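README for the white table set
Last updated August 1, 2018

Hi! If you've opened this folder you're probably trying to work out what all the stuff on the white table is supposed to be, so I've written down what I know. I'm Meenakshi Saxena, I put the set together, and I'm also the person to bug when something goes missing.

What it is

It's a pretend kitchen, more or less. Food, something to put the food in, something to put the food on, and a couple of blocks that have no business in a kitchen but that I love anyway. I call the whole collection Claltar (long story, it was the name of the first storage box) and the folder holds around 700 pictures of it in different arrangements. Same table every time, things moved from spot to spot.

I wanted objects people would know right away. An apple is an apple. My first try, a set called Grondia, was full of odd little kitchen tools and I spent half my time explaining what they were, so this time I went plain. 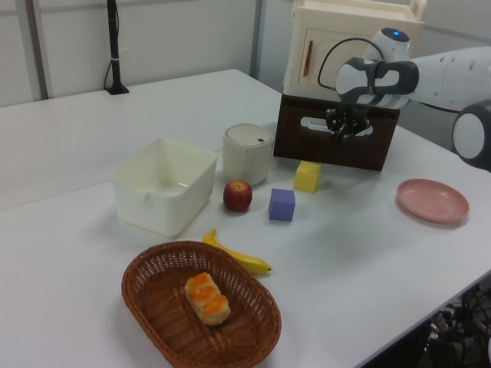

Layout A: basket and banana at the front, crate and cabinet at the back.

What's in it

Apple: red with yellowish streaks near the stem. It tends to end up near the white container with the lid, mostly my fault, I like how they look together.

Banana: yellow, darker at one tip. Goes wherever there's room. In layout A it's lying at an angle in front of the white bin.

Pastry: the orange flaky one. It lives in the wicker basket and I'd like it to stay there between layouts, please! It was the hardest thing to find and I don't have a second.

Wicker basket: oval, brown, woven. Label it "basket", never "bread basket" (we had both for a while and it made searching a pain).

White bin: rectangular, open at the top, with a small tab on the front rim. Nothing goes in it for layout A.

Container with lid: white, with a small dark button on the lid. Some of us say rice cooker and some of us say canister, and I've given up picking a side. In the notes it's "round container" and everybody can live with that.

Pink plate: round, plastic, raised rim. Leave it empty at the start of a layout.

Foam cubes: one yellow, one purple, close to the same size. Write the color first, so "yellow cube", "purple cube".

Crate and cabinet: the crate is dark brown with a long handle slot in the side, and the cream cabinet with the little door sits on top of it. They count as 2 objects in the notes even though they get treated like one piece of furniture. The door handle is the thin reddish-brown strip, in case you need a word for it. I've seen "copper" in the notes too and that's fine.

How I name places on the table

This is where I messed up in the early notes. I wrote "left" and "right" as if everyone would be looking from my side, and then I looked at pictures taken from another side and nothing matched. The plate is the one that catches people. It's over on the right in the layout A picture and on the upper left in the next one. 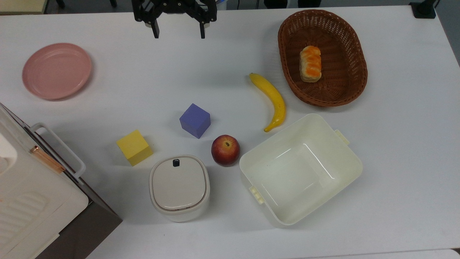
Same table from another side, with the plate at upper left and the apple next to the round container.

So now I go by neighbors: "apple beside round container", "yellow cube between cabinet handle and round container". It's wordier, but it holds up a lot better. If you find an old note with a bare left or right in it, fix it or send it to me and I will.

Notes files

Each layout gets a plain text file with one object per line: name, color, nearest neighbor. If an object isn't in the picture, leave it out of the file, don't write "missing". Version 2 of the notes used short codes for everything and I'm sorry about that. Version 3 is back to whole words.

Known problems

There are 6 layouts where I forgot to write down which way the cabinet door was facing. The pale things (cabinet, bin, container) can be hard to pick out against the white tabletop too, so zoom in before you decide something isn't there.

Coming up

I'd like to add a second plate and maybe a cup in September. Bravov, my much messier desk drawer set, will get its own folder and its own README, so please don't mix the two.

Fixes and additions are welcome. Just put your initials next to whatever you change in the notes file.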